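Skip to content
Date: Jul 6, 2018 Author: Zlata 4 Comments

HOW TO WRITE AN ALBUM REVIEW FOR THIS SITE

We get a lot of emails from readers who want to write for us and don't know where to start. This is the method I use myself. It works for a full album and, with less of everything, for an EP.

Before you listen
Read nothing. Leave the press sheet closed until you have heard the record twice. When the Hindidska album came in this April, the sheet called it "desert music" and I spent two days hearing sand in it. Turn off shuffle and check that your player isn't adding gaps between tracks.

First listen
Play the whole thing from start to finish without taking notes. Do something quiet with your hands if you like – I usually clear up in the kitchen. Afterward, write down the three moments you remember best. Don't go back to check them.

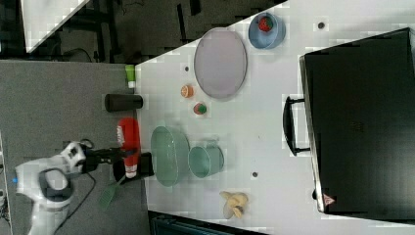 Second and third listens
Now take notes, one line per track, with a time stamp for anything you might mention. Use headphones for one listen and speakers for the other. Bass levels in particular can fool you. Ivan Ostapchuk reviewed the first Prerkitz tape for us on headphones only and missed the low drone that runs under all of side two.

If you have questions for the band, send them at this stage. Keep it to four or five and ask about specific songs. "What are your influences?" gets the same reply every time.

Writing the draft
Start with the music. The history of the band can wait until the second paragraph, and two sentences of it are normally enough. Pick four tracks at most and say what happens in them: which instrument leads, where the tempo changes, how the singer handles the chorus. If you compare the band to someone else, say which part of the sound you mean.
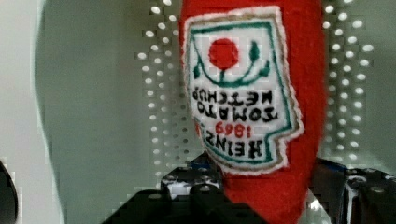
Upside-down ketchup bottle, red plush.

Aim for a length that suits the record. My review of the Dovhaniuk live set ran to 1,463 words and I cut it to 1,113 before posting. Most of what went was a list of the pedals on stage.

Checking and sending
Check every song title against the sleeve or the download page, including capital letters. Check the label name and the release date too. Read the draft aloud once, then play the album one last time with the draft open and fix anything you no longer agree with. Paste the text into the body of an email with your name as you want it printed. 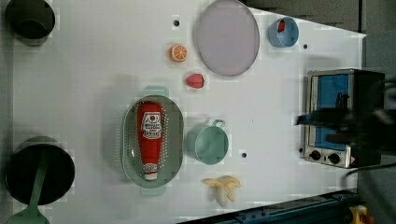 Can I review a record made by a friend?
We would prefer that you didn't. Send us the link and another writer will take it, or pitch it as an interview and mention the friendship in the first line.

Filed under: Writing for us
Previous post: Stikwood – 23 Short Pieces for Organ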